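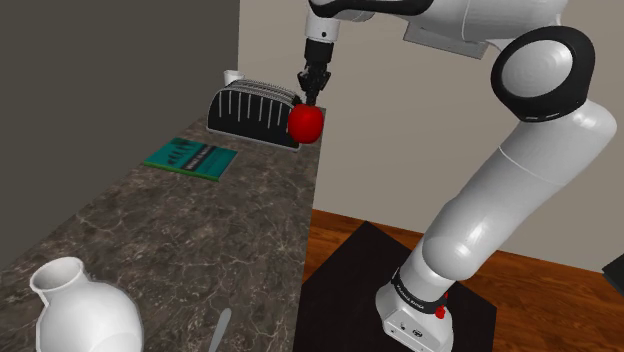

navwood_nii
Does anyone still keep apples out at room temperature once summer starts? I bought a 14 pound box from the Akwood orchard stand and my fridge is full. My habit is to leave a red apple on the kitchen counter, shiny like the one up top, and eat it within a day or two. A whole box is another matter.

hmaldonado
Put them in the basement if it stays cool. Wrap each one in newspaper and check them every week. Mine from last fall lasted until February that way.

pereyra_pie
Newspaper is a waste of time. I've stored them both ways and saw no difference. What matters is pulling the soft ones early.

hmaldonado
It made a difference for me — one bad apple took out half an unwrapped crate.

soneck30
Basements are too warm in July. Make sauce. Peel, core, simmer with a little water for 30 minutes, freeze in flat bags.

pereyra_pie
Agree on the sauce, but leave the peels on and run it through a food mill. Better color.

navwood_nii
No food mill here, so I'll peel. Sauce with half the box, and the rest goes downstairs in newspaper.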